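A Morning of Springs and Hooks: Open Day at Lollau
17 Apr 2019

I have wanted to get inside the Lollau spring works ever since I bought a bag of their extension springs for a screen door and found that every single one of them was the same length. (If you've ever bought cheap springs you know how rare that is.) They open the doors once a year, the list fills up fast, and this time I finally got a place on the morning tour, along with my brother-in-law Sinan, who came for the free lunch and ended up asking more questions than I did. 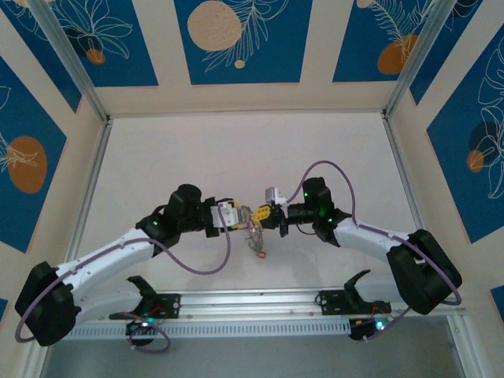
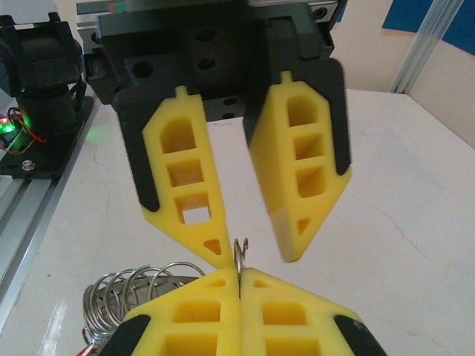 If you've never thought much about springs, the first thing you should know is that they start out as plain wire, and the wire is the part everyone at Lollau wants to talk about. Our guide was Birsen Bilgin, and she spent a good twenty minutes at the wire racks before she let us move on. Coils of it, thick and thin, stacked on pegs with paper tags. She handed around short pieces and told us to bend them. The soft one folded like a paper clip and stayed that way. The second one fought back and jumped straight again, and it nearly took Sinan's glasses with it! Both were steel, both looked the same to me, and I still couldn't tell you which was which if you mixed them up on my kitchen table.

Then the coiling. They have an old hand winder set up just for visitors, a crank with a steel rod on it, and you clip your wire to the rod and turn while somebody keeps tension on the other end. I got seven turns in before mine went crooked. Sinan got 13 and was unbearable about it. What surprised me is how much the spring opens up when you let go. You wind it tight on the rod, you unclip it, and it relaxes into something a good bit fatter than what you thought you were making. Hüsnü Eren, who was running that bench, had us guess the size beforehand and write it on a slip of paper, and not one guess in our group was close. He says you learn it by ruining wire. He keeps his own ruined ones in a coffee can under the bench and let us dig through it, which was maybe my favorite five minutes of the day. There's one in there shaped almost exactly like a pear.

After the winder you go through to the heat room, and I won't pretend I followed all of it. The short version is that a fresh spring has a lot of strain left in it from being bent, so it goes in an oven for a while to settle down. The smell in there is something between hot pennies and an old radiator. I liked it. Sinan waited in the hall.

Next stop was hooks, and I could have stayed there until closing. A hook looks like nothing, right? A bit of wire with a bend at the end. But there is a whole wall of sample boards, more than 300 kinds of hooks and loops wired onto painted wood, each with a little number punched in tin next to it. There are hooks that come off the middle of the coil and hooks that come off the side. There are long-necked ones, and closed loops, and funny little swivel ones, and a square one that was made for a farm gate company that went out of business before the order shipped. Birsen knows the stories for a lot of them. She told us that when a spring comes back broken, it's nearly always the hook that went, right at the bend, and she had a tray of sad ones to prove it.

You can make your own there, too. They give you round-nose pliers, a short length of wire and a jig with pins, and you pull the wire around the pins until it looks like the drawing. Mine came out fine except that the tip pointed a little sideways. I've hung my dish towel on it and it's perfect for that.

A tip for anyone going next year: bring reading glasses if you use them. So much of what's good is tiny. On the finishing tables they had trays of springs small enough to lose under a fingernail, from a line called Tivar, and without my glasses they looked like a pinch of pepper. There was a magnifier on a stand, but the line for it was long and the kids got there first, as they should.

The packing corner was more fun than I expected. Loose springs tangle. Of course they do, they're coils, they screw themselves into one another the minute you look away, and I've spent whole evenings picking them apart. So the open-wound ones get laid side by side in flat sleeves, and the close-wound ones can go in a bag together with no trouble at all. Sibel Gökçe showed us how she gets a knot of them apart: she doesn't pull, she turns one end like a screw and walks it out. I tried it at home that night on the jar in my garage. It works! I had eight of them free before the kettle boiled, and that jar has been one solid lump since we moved in.

They also had a swap table by the exit where visitors could bring mystery parts from home and have somebody name them. A man had brought a flat strip with a curl in it, out of a clock, and a woman had a shoebox of garage door bits. I had brought the little latch spring out of my grandmother's bread box, which lost its snap years ago. Hüsnü turned it over a few times, measured it, went off without a word and came back with two new ones. He wouldn't take any money. The bread box now shuts with a bang you can hear upstairs.

Lunch was bean soup and bread in the yard, with long tables and a lot of talk. We sat across from a couple who restore porch gliders and use Lollau springs in all of them, and they'd driven up from the far side of Girov with an old glider frame roped to the roof so they could have it measured. They say the Ó Riain pattern (a wide, soft spring with a hook at each end) is the only one that gives the right swing. I'd never heard of it, and now I've been looking under every porch glider I come across.

A few practical things. Parking is on the grass behind the building and it was muddy, so wear boots. Closed shoes are required inside anyway. The tour has one set of stairs, but there's a ramp around the side and you only need to ask at the desk. Kids are welcome at the hand winder and the hook jig. The shop takes cash only, and the grab bags are by the door. I bought two, and I regret not buying four. Mine had a couple of nice long door springs in it, plenty of small close-wound ones, and a big heavy thing that I have no use for and can't stop squeezing.

They're talking about a smaller open evening in September, with just the hand winder and the sample boards. Birsen wrote my name down for it. Sinan's too, though he hasn't been told yet.

Comments

Tuncay Karakaya
My father wound springs there when I was a boy and I remember that smell exactly. We used to get the crooked ones to play with. Is the big map still up on the wall by the stairs?

porchlady
We have a glider with the wide soft springs and I had no idea they had a name. Went out with a flashlight to look. One hook is nearly worn through so I guess I'm calling Lollau!

Sinan Taşdemir
It was 13 turns and they were very good turns. Also I read this, so now I have been told.

dkm_garage
Tried the twist trick on a bag of tangled springs that I was about to throw out. Took a while with the really small ones but they all came apart. Thank you for that.

Reply from the author
Tuncay, yes, the map is there, very faded. I'll take a closer look in the fall.

Contact | About this site | © 2019 all text by the author | Back to top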